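Zalline growers to supply lamb on weight-band contracts

Friday, March 26, 2021

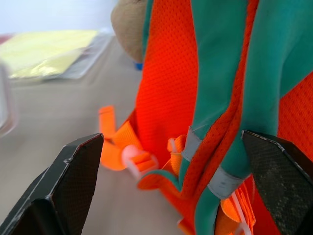 Contract terms

Meat processor Benítez has published the terms of its new forward contract for lamb, open to sheep farms supplying its Zalline plant. The contract fixes a base price per kilogram of carcass weight four weeks before slaughter. Farms must commit a minimum of 50 lambs per draft and give the plant written notice of the expected kill week.

Lambs are paid in full if the carcass falls within the agreed weight band and meets the fat class set out in the schedule. Carcasses outside the band are paid at the weekly schedule price, less a handling charge. The charge applies to each carcass and is not averaged over the draft.

The first contracts cover lambs killed from October. Farms that already supply the plant may move part of their season's lambs to the contract and keep the remainder on the weekly schedule. A farm may hold no more than two contracts at the same time.

Weighing and records

Farms must weigh all contract lambs within four days of dispatch. Weights are to be taken on a crate with a current test certificate and recorded against the electronic tag number. Paper records are accepted for the first season, provided that they list each lamb separately.

Siham Ghanem, livestock manager at Benítez, said most out-of-band carcasses in the past two seasons came from drafts that had been selected by eye. "The spread within a draft is wider than people expect, especially after a change of pasture," she said. "A lamb that is light in the morning after a night off feed may be inside the band on a full gut. We ask for the time of weighing as well as the weight."

The plant will return a kill sheet for each draft showing carcass weight, fat class and any condemned parts by tag number. Sheets will be sent by email on the second working day after slaughter.

Trial farm

The recording system was tested at Bokent, a hill farm in the Cluller district run by Tala Qaisi. The farm weighed one group of 100 lambs every fortnight from weaning and drafted them in four lots.

Ms Qaisi said the main cost was labour at the yards. She has since moved the crate to the end of the drenching race so that both jobs can be done in one pass. Growth rates slowed on the older ryegrass paddocks in the final month, and the last lot was held back and finished on a brassica crop before dispatch.

Applications

Application forms are available from Benítez field staff and from the plant office. Farms must supply a current health declaration, a map of the holding and the most recent faecal egg count for the flock. Farms supplying through an agent should apply in their own name and enter the agent's details in part 2 of the form.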